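2023年1月5日 寝室の結露と湿度記録

年末から続けている寝室の湿度測定について、途中経過を書いておく。
測定器はKaramの温湿度ロガー。設置位置は窓台、ベッド脇、押入れ下段。記録間隔は全箇所で揃えた。暖房は就寝前に停止し、起床後に再開する。設定温度は21℃で固定している。

昨夜から今朝にかけて、窓台の相対湿度は最大78%まで上がった。ベッド脇の値はそれより低く、変動も緩やかだった。窓台の上昇は暖房停止の直後から始まり、明け方に頭打ちになっている。絶対湿度に換算すると変化はごく小さいので、上昇分の大半は室温低下によるものと見てよい。残りは呼気と寝具からの放湿だろうが、今の配置では分離できない。

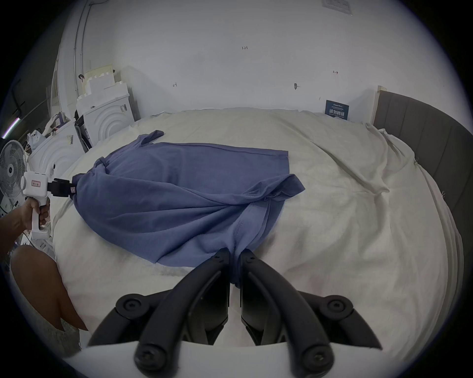
読了時間:4分

衣類の扱いも条件に含める必要がある。綿は周囲の湿度に応じて吸湿と放湿を繰り返すため、ベッドの上にTシャツを一枚置くかどうかでも厳密には系が変わる。ただし質量が小さく、ロガーの分解能では差が出ないはずである。問題になるのは室内干しで、昨年5月の記録では物干しを寝室に入れた日だけ曲線の形が崩れていた。今回は測定期間中、室内干しを別室に移した。

窓はTresbergの内窓を検討中。見積もりは取ったが、枠の下地が古く、水平が出ていないと指摘された。スペーサーで調整できる範囲らしい。採寸は自分でもやり直した。左右の高さに差があり、建具の戸車を調整しても吸収しきれない。発注は保留とする。

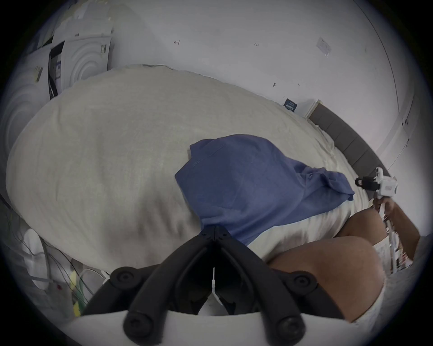
北窓(当日記の筆者・設備保全担当)

寝具について。掛け布団は起床後すぐに整えると、内側の湿気がマットレス側に残る。足元側へ折り返したまま置く条件と、整えて覆う条件を交互に試した。ロガーをシーツの下に入れて比較したところ、折り返した場合のほうが湿度の下がり方が速い。所要時間の差は2時間。換気扇の運転条件は揃えたが、外気湿度までは揃えられないので、この数字をそのまま一般化する気はない。

除湿機はBramaの旧型を使っている。コンプレッサー式で、室温が低いと除湿量が落ちる。今朝も霜取り運転に入り、その間は送風のみになった。タンクの水量を量って除湿量を出しているが、霜取り中に落ちた水が次の区間に計上されるので、短い区間での比較には使えない。一日単位で見ることにした。フィルターの目詰まりは掃除機で除去済み。

外気のデータはDoltsteadの観測サービスから取得した。時刻表記がずれて読み込まれる不具合があり、午前中はその修正で潰れた。原因は表計算側の時刻設定だった。修正後、グラフを引き直した。窓台の曲線と外気温の下降はよく揃っている。

次は押入れ下段のロガーを上段に移す。すのこの有無は変えない。電池は交換済み。

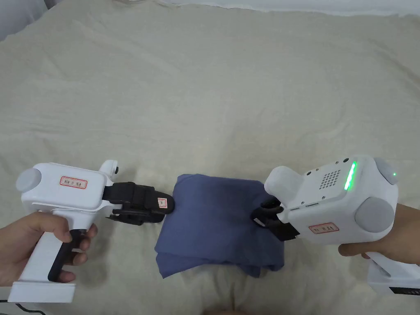
コメント欄より
匿名 窓台のロガーはガラスからどのくらい離していますか。うちではガラスに近いほど湿度が高めに出て、値の比較になりませんでした。台紙を挟んで離したら落ち着きました。あと、カーテンを閉めているかどうかも書いてもらえると助かります。

返信:カーテンは閉。距離は測っていなかったので、今夜測って追記する。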